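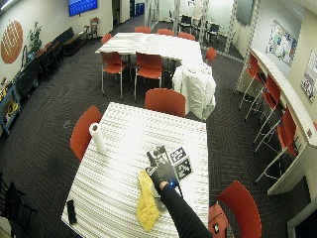 Front table in the large meeting room, with paper towels, the clear container and the yellow cloth.

Zistmont House Users' Group
Minutes of the meeting held on 15/02/2018 in the large meeting room

1. Minutes of the last meeting
The minutes from December were read and agreed. One correction: the room was booked for 30 hours in that month, not 40.

2. Tablecloths
The white ribbed cloths are now in use on the long tables. Members find them pleasant to look at, but crumbs stay in the lines of the cloth and must be brushed out before washing. It was asked if we could return to the plain cloths. The meeting preferred to keep the ribbed ones and to order two more from Kistgate, at a total price of 46 pounds. The order will be sent this month.

3. Cleaning of tables after use
There were again complaints that tables were left sticky after the Zestwood lunch. It was agreed that each group wipes its own tables before leaving. A roll of paper towels and a cloth will be kept in the room for this purpose. The yellow cloths are for the tables only and the blue ones for the kitchen - please do not mix them. Used cloths go in the bucket under the kitchen sink.

4. Chairs
The red chairs are in good condition in general. Six of them have lost the small rubber feet and can damage the hall floor, so they should stay on the carpet until new feet are fitted. Groups are asked to lift the chairs when moving them. The request to stack them against the wall every evening was discussed for some time and was not accepted. Chairs should be left at the tables, with the seats pushed in.

5. Bags and personal things
Members are reminded to look on the tables and on the backs of the chairs before they go home. Things left behind will be kept in the office for 30 days. One member asked for a row of coat hooks by the door. Petkov will be asked for a price, to be brought to the next meeting.

6. Any other business
The key of the kitchen cupboard is still missing. The lock will be changed if it is not found before the next meeting.
The heating was too high in the evenings - the office will look at the timer.

The date of the next meeting will be put on the notice board.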